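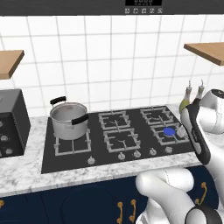
August 20, 2022

Slept until almost nine, which I haven't done since spring, and then lay there listening to the neighbor's sprinkler and feeling very pleased with myself. Beverley called while I was still in my robe -- she wanted to talk about the choir trip to Trerar in September, and we talked about it for so long that my coffee went cold twice. She thinks we should take the early bus. I think the early bus is a terrible idea, but I love her dearly and I expect I'll be on it!

Walked over to Bimla's after lunch to return her good umbrella. She sent me home with a bag of plums and a library book she says made her cry (we'll see, I'm only on page 2). Ankit was there too, taller again, and all set to start at Casden next month. I wrote Mother a long letter tonight and told her everything except the part about the bus.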